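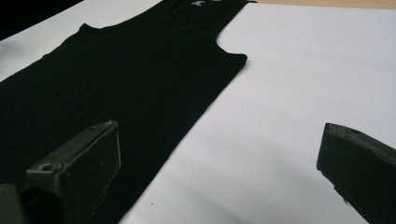

Laundry folding is where home robot talks go to show off, so I'll start with what I don't believe. I don't believe a clip of one clean fold tells you much. Most clips use a light towel on a dark table. Our shop build at Indwood gets the reverse, a black tank top laid flat on white, and I'd call that a soft test too. Black on white gives you a crisp edge down the side seam. Try finding the collar band, black on black. Ask any vendor for that one.

Fingers next. Dark gray, blocky, squared tips. Look at the scuffs and the worn rim on the left one. Somkiat Khamphan wants to reprint them. I say leave them until we know if wear changes the grip - we have no numbers on that yet.

Money slide. 600 dollars in parts so far, cap is 1,000. Pause for the guy who says his cost less.

What I'd want before I trust it:
Same shirt, 6 starts, each one rumpled a different way.
Straps as well as sleeves.
Failed tries left in the video.

Gustier is the name of the arm code. 2 of us can run it. Skip the joke about the name.

If there's time, take the question on cameras. If someone asks whether it will do a full basket by August, say no and move to the parts list.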